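Did the Sunday Emails Sell Any Cars? Measuring a Dealer Loyalty Campaign

Marketing Analytics, term project report
Dehua Pan

1. Background

Trastlow is a car dealer group with yards in Pradton and Lindholm. Last winter it moved most of its ad money out of radio and into a loyalty program called Kamis, run by email. Members get service reminders, early word on new models and a points balance they can put toward accessories. The group's own summary called the program a clear success. My project was meant to check that claim using the group's records, and I came away less convinced than I expected to be.

2. What the dealer reported

The mailing list held 2490 members. Of those, 544 opened at least one email and later booked a service or a test drive. Trastlow's slide deck labelled all 544 as "campaign-driven visits".

I have trouble with that label. Most people who own a car book a service at some point, email or no email. The reminders also went out when the service was nearly due, so a booking soon after is what you'd see even if every message had landed in the junk folder. An open is a weak signal as well. Several mail programs load pictures by themselves and record an open when the person has never looked at it.

3. Method

The ideal would have been to hold back a random group of members and send them nothing. Trastlow didn't do this, and by the time I asked, the emails had gone. I used the next best thing, which was a group of 545 customers who qualified for Kamis but were left off the list through a sign-up error at the Lindholm yard. I compared their bookings with those of members who had cars of a similar age.

This is a shaky comparison and I won't pretend otherwise. The left-out customers all came from one yard, and Lindholm has a newer service centre and easier parking. I matched on car age and time since last visit, but I had no income data and no record of who also shops at other dealers.

4. Results

For servicing, the two groups looked much the same once car age was accounted for. Any gap was small enough that I wouldn't put money on it. For test drives there was a difference in favour of the members, but it rested on 14 bookings, and a few of those people had already spoken to a salesperson before the email arrived. I left them in the count and flagged them in the data file.

The points balance had the least to show for itself. Hardly anyone spent points, and those who did were already regular customers. The sales manager told me it "builds goodwill". Maybe so, but there was no survey, no colour-coded dashboard and no earlier figure to set it against.

5. What I would change

Hold back a random group before the next send. Stop counting opens. Report servicing and sales separately, as lumping them together hides how little is happening on the sales side. I'd also like to see the radio spots tested properly before they are written off, given that they were cancelled on a hunch.

My supervisor thought section 4 was too harsh on the program. I've reread it and kept the wording. The data can't show that Kamis failed, but the claim that it worked came first and should have come with evidence. 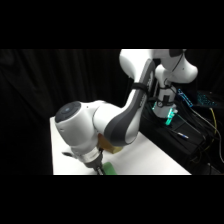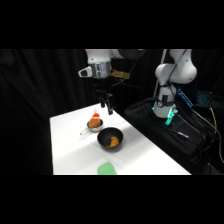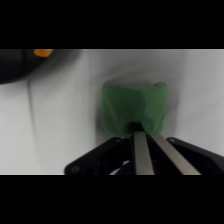
Robot arm over the white table; saucepan and bowl with croissant; gripper at the green cloth object.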